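Plodport notebook – laundry task, February

09:20. Eduard Rusnák on the leader arms, me on the log. Target for the laundry set is 1,400 episodes and we stand at 304 accepted after last night's clear-out. The Kaplan review script threw out more than I expected, mostly for long pauses at the start where the operator was waiting for me to say go. From today the operator starts the episode with the pedal and I keep quiet.

Task wording is unchanged: open the washer, take the toy from the basket, put it in the drum, shut the door. We agreed to keep all of it as one episode, with the stage boundaries added afterwards in Jedora. Bustgate want the stages as separate files, but they can cut them from the boundaries themselves.

Door stage first, as it is the one with the worst numbers. Eduard has two ways of doing it. One is to pull at the latch side and follow the door round with the same hand. The other is to get it ajar, let go, and push from the inside of the rim.

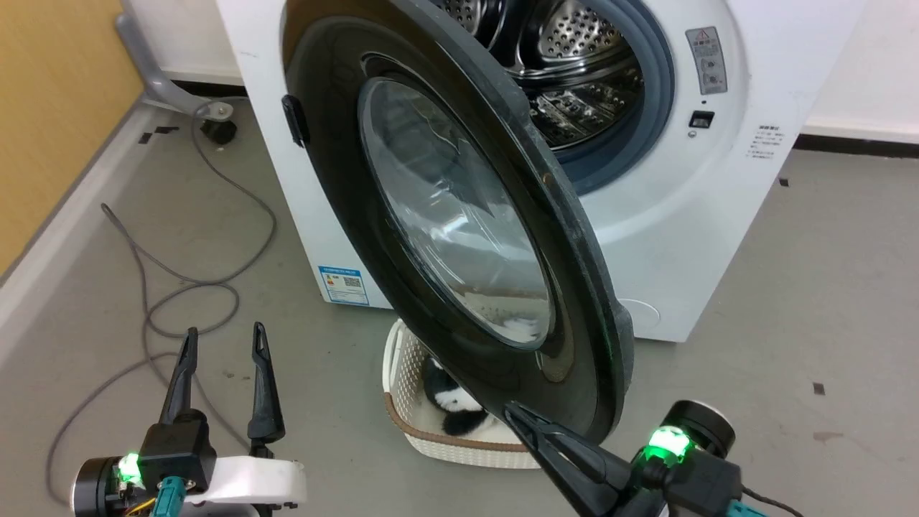

I would like both kept in the set, but tagged, so that we can train with and without the second one and see if it matters. Tag names are door_follow and door_push. Please do not invent a third. If an episode is a mixture of the two, tag it by whatever the hand is doing at the point where the door passes halfway.

Speed came up again. The first batch was recorded by people trying to be quick and the policy copied that, including the small overshoot when the wrist turns. Eduard is now going slower through the turn and at normal speed elsewhere. It feels unnatural for the first few and then you stop noticing.

10:45. Stopped to reset the time offset between the head and wrist streams. It had drifted by 2 frames. Seven episodes affected, all marked for realignment, none deleted. I have moved the offset check to the top of the session sheet so it gets done before the first episode as well as after the break.
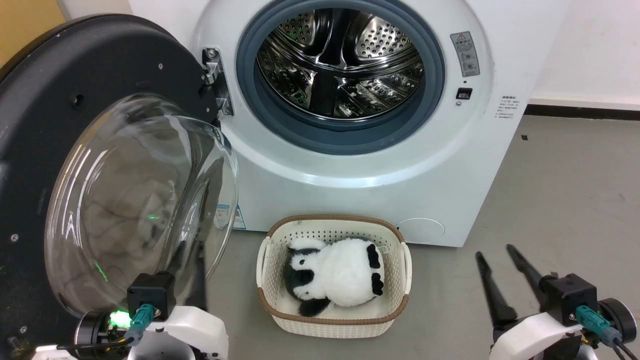

Start positions for the pick stage need more spread than we have been giving them. I went back through the accepted episodes and in most of them the basket is square to the machine and the toy is dropped in any old how, so one thing hardly varies and the other varies with no record of it. New rule is to write down the toy's pose before each run, using the short codes on the sheet. The panda lying on its side with the head to the left is SL, the mirror of that is SR, then face up and face down. Basket stays directly in front of the washer for the SL and SR blocks. After that we shift it, one hand's width at a time, and do the four poses again.

The white fur against the pale basket is still a nuisance for the segmentation check, which loses the body and keeps the black patches. I am leaving the toy as it is. The check is only there to flag bad episodes and can be loosened.

12:10. Reviewed the morning's wrist streams over lunch. Exposure is now locked and should stay locked until this set is finished. If you change it for another task, put it back and write in here that you did. 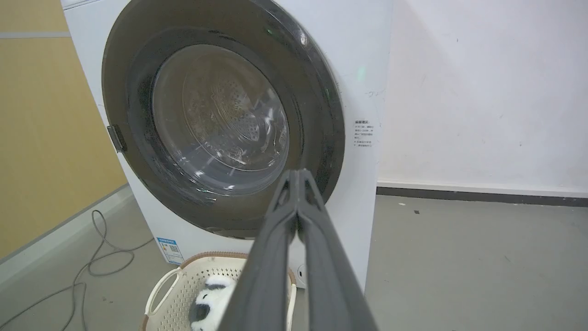

Do we keep episodes where the operator misses the first grasp and tries again?
Keep them if the second try succeeds and no one has touched the toy in between. Tag them retry and leave the miss in.

Same goes for a door that needs a second push to latch. A door left unlatched at the end is a fail and goes in the fail folder, which Bustgate have asked for separately.

Still to do: print more session sheets with the pose codes on, send Eduard the tag definitions in writing, ask Kaplan whether the pause limit can be set per stage – the reach into the drum is slow by nature and I do not want it trimmed. Afternoon block starts with SR.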